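About Us
Posted in: Who We Are, Grippers & Arms

Hi, I'm Xolani Magagula, and I started Traltaren in a rented unit in Grekville with one secondhand arm and a very patient landlord. We test grippers. People send us fingers, arms, cameras and controllers, we put them through the same set of ordinary household jobs, and then we write up what happened in words you don't need a degree to read.

I used to sell this stuff, so I know how the brochures go. Every gripper in a brochure is picking up a clean metal block! Your customer wants it to pick up a pillow. That gap bugged me for years, and it's pretty much the whole reason we exist.

Our soft goods test is the one everybody asks about. It's bedding, mostly, with a few odds and ends on top, and it's rough on equipment (fabric gives, it folds, it hides its own edges). Each pair of fingers gets 35 tries per item, and we look at the wrist camera view as well as the head view, since a grasp that seems fine from up high can look pretty different from right between the fingertips. 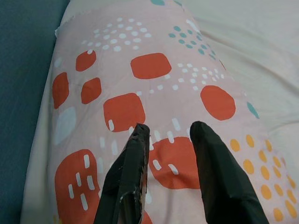 Wrist camera view, soft goods test. Those black fingers have some wear on them.

We don't swap in fresh fingertips between rounds, by the way. You won't be doing that at home or in your shop, so why would we? Scuffs and peeling go in the report along with everything else. So far we've written 259 of those reports, and I still read every one before it goes out the door.

The two-arm work came later. Chauke, our scoring software, started life as a spreadsheet and now lines up both wrist cameras with the head camera so we can compare them moment by moment. It took us way too long to build and I'm very proud of it. With two arms you find out quickly whether a controller is any good, because one arm has to wait for the other without drifting, and the cables have to stay out of everybody's way.
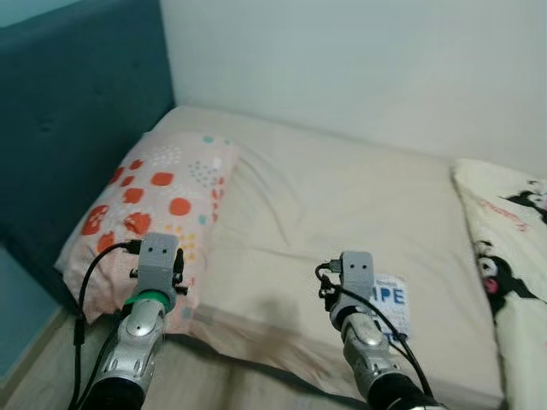
That last part sounds small, but cable routing has sunk more trials here than bad software ever has. We keep a whole section for it in the report, and a couple of makers have moved a connector after reading theirs, which made my September.

Next up is Nercombe, our flat things project: books, packets, envelopes, anything thin that lies down and refuses to be picked up. We've got 53 fingertip shapes on the list to try, and I already have a favorite (not telling).
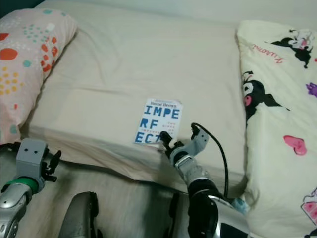

Can I send you a gripper that isn't finished yet?

Please do, as long as it bolts on and has an off switch. We test prototypes all the time and keep the results between us until you say they can go public.

The lab is open to visitors most afternoons after 2. Drop us a note first so there's an arm free to show you.

Recent posts
Rubber, tape or bare plastic: fingertip coverings compared
Where should a wrist camera go?
100 pillow grasps with one controller
Nercombe: our plan for flat things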